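July, notebook 9, shape blocks and bin layout

Picking up from the last entry. Larysa wants the storage arrangement for the small parts settled before the second set goes to Trelport, so this is mostly about how the pieces sit in the bin and what that does to them over a few weeks of handling.

Washed the bin with dish soap, rinsed, dried with a lint-free cloth. The previous liner left adhesive along one edge. Isopropyl took most of it off, the rest came up with a plastic scraper. No liner this time. The liner kept the parts from sliding but it shed fibers, and the fibers ended up in the corners of the recesses where they are a nuisance to pick out.

Weighed the bin empty on the bench scale: 500 g, stable over three readings. Write that on the masking tape label so the tare does not have to be looked up again.

Layout tried first: everything in a single row toward the back, small orange cylinder between the gray blocks. The front half of the floor stays open. Reaching in is easier this way than with the parts spread out, and the row is quick to check by eye when the bin comes back to the shelf.
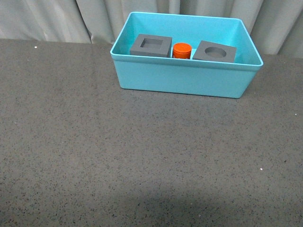

The weak point is the cylinder. It has much less footprint than the blocks and depends on them to stay where it was put. Carried the bin to the far bench and back at normal walking pace, 20 trips, setting it down each time without any special care. The blocks crept a little toward one side wall. The cylinder stayed upright on all but two trips, and on both of those I had clipped the bench edge on the way down. Acceptable for use inside the room. Not acceptable for shipping.

For shipping, two options:

Option A, a cut foam insert with a pocket for each part. Jistbridge quoted a minimum order of 2000 for die-cut inserts, far more than we will ever use. Cutting by hand is possible, half an hour per insert if the template is good.

Option B, bag each part separately and fill the bin with paper. Cheap and ugly. Bags also hide the faces, so whoever unpacks has to open everything to confirm the set is complete.

Leaning toward A, hand cut. Made a cardboard template this afternoon, pockets oversized by 2 mm per side. Too loose for the cylinder, fine for the blocks. Will redo the cylinder pocket at 1 mm.

On wear: the outside corners of the blocks get knocked more than the recess edges do. Ran a fingernail along the recess edge of the square one and felt no burr. Do not sand the recesses. The last time somebody did that (see notebook 8, the Calimlim set) the fit went sloppy and the whole piece had to be remade.

Curtain stays closed while checking parts. With it open, the afternoon sun comes across the table and the inside of a dark recess is hard to judge. The overhead light is adequate by itself.

Open items:
Recut template, cylinder pocket only.
Ask Larysa Hrynyshyn whether Trelport needs a printed parts list in the lid or if the one in the shipping folder is enough.
Order foam sheet from Sorent — check the thickness against block height first, the last sheet was too thin and the lid pressed on the parts.
Repeat the carry test with the insert in place, same route, same number of trips.

4:40 pm, bin back on the shelf, template taped inside the cabinet door.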